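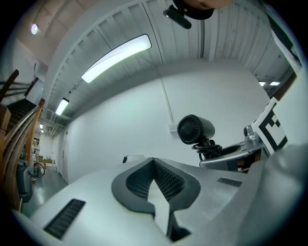 Grelha de malha preta e ranhuras de ventilação numa carcaça cinzenta.

Pó nas grelhas: o que fazer antes do inverno

Em novembro voltam a ligar-se os desumidificadores e os termoventiladores que passaram o verão no armário. Na oficina de reparação da Rua Pacheco entraram 184 aparelhos desde o início do ano, e boa parte deles tinha apenas as entradas de ar entupidas. O dono traz o aparelho porque faz barulho ou se desliga sozinho, e sai com ele limpo.

A Riet Goossens, que coordena a bancada dos pequenos eletrodomésticos, pede que se faça em casa uma primeira limpeza. Desliga-se o aparelho da tomada e deixa-se arrefecer por completo. Passa-se depois um pincel seco e macio ao longo das ranhuras, sempre no mesmo sentido, com o aspirador na potência mínima por perto. Quem tiver um filtro de espuma pode lavá-lo com água morna e sabão neutro, mas só volta a montá-lo quando estiver bem seco -- um dia inteiro, se o tempo estiver húmido.

Não se deve soprar com a boca nem usar panos molhados nas grelhas. As latas de ar comprimido servem para teclados e computadores portáteis, em jatos curtos e com a lata na vertical. Nos aquecedores antigos, com resistência à vista, é preferível não mexer e trazê-los à oficina.

Convém também olhar para o sítio onde o aparelho fica. Um desumidificador encostado à cortina ou metido entre o sofá e a parede puxa cotão o dia todo. Consultem o manual para saber que distância deixar livre. Quem já não o tem pode pedir ajuda ao Bram Vandenberghe, que guarda cópias de muitos modelos e costuma encontrar os outros.

A oficina abre às 18h00, na sala 2, com entrada pelo pátio. Não é preciso marcar, mas cada pessoa deve trazer um só aparelho de cada vez, com o respetivo cabo. Os micro-ondas continuam a não ser aceites. As peças novas são pagas pelo dono; a mão de obra é gratuita.

Continuamos à procura de pincéis de cerdas macias e de chaves de fendas pequenas em bom estado. Podem ser entregues à Fenna Verschueren, na receção.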